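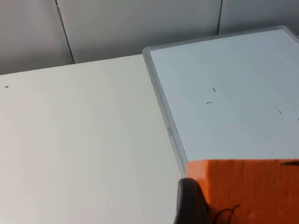

You should stay three nights in Staltdale or not go at all, according to a reader who wrote to me after the spring newsletter, and she used the word "criminal" for people who do it as a day trip. I did it as a day trip the first time. So I'll start there, with a confession, while the latecomers find chairs.

(Wait for chairs. Drink water.)

The title on the program is "Slow Travel by Slow Train." I picked it in January, when I believed I would have slides of a train. Go easy on the word "slow" in the opening. The Jundora line does that work for you.

Trip one, quickly. Arrived in Jundora at noon, changed for the branch line, reached Staltdale at 3:10, looked at a church, ate a cheese roll, caught the 4:25 back. Told everyone at home it was lovely. Had no idea whether it was lovely. Pause here. Somebody always laughs because they did the same thing in Venice.

Trip two is the real talk. Four weeks, one bag, no rental car. 28 days sounds like a luxury until you have spent nine of them waiting for connections. Total distance 2865 kilometers, which I added up on the last night in Trastomstead because the hotel had no television and I had finished my book. And the other book.

Money section. Keep it short, people write down numbers and then argue with them at the coffee break. The rail pass was 264 euros. I had set aside 1000 for rooms and went over it, mostly thanks to one hotel in Jundora with a rooftop pool that was closed for the season. The room rate was not closed for the season.

Read the bit from the diary:

"Day 6. The Moon is a guesthouse with eleven stairs to the front door and a landlady who believes breakfast ends at eight. I came down at five past. We looked at each other. I had toast, but it was made clear to me that it was a kind of toast given to the undeserving."

Don't do the landlady's voice. You did it in Portland and it came out Scottish.

The Moon, continued: I booked two nights and stayed five. By the fourth morning I was down at 7:30 and she put out the plum jam. I still think about that jam more than I think about the cathedral in Jundora, and the cathedral had a tower and an audio guide.

Now the practical part. Go through at an ordinary pace, they'll have the handout.

Sit on the left side going to Staltdale. The river is on the left. On the right there is a long cement works.

Buy food before the branch line. The trolley is listed on the timetable, and that is the only place I ever saw it.

Pack for rain in April. Also pack for sun. My bag contained clothes for neither and a linen jacket.

Write down the name of your stop the way the conductor says it. Trastomstead is pronounced with far fewer letters than it has, and I rode past it once while admiring the announcement.

Somebody will ask if it gets lonely. Yes, on evenings when it rains and the restaurant seats you facing a pillar. By the second week I was telling strangers about my knees. They told me about theirs, and one couple shared a whole roast chicken with me between stations.

If time is short, cut the ferry story. If time is long, also consider cutting the ferry story.

Last thing before questions: go back to the reader and her three nights. I wrote and told her I'd stayed five. She answered the same day to say that five was showing off.

Questions. Repeat each one into the microphone. Books are on the table by the coat rack, cash or card, and the map in the first printing has Staltdale on the wrong side of the river.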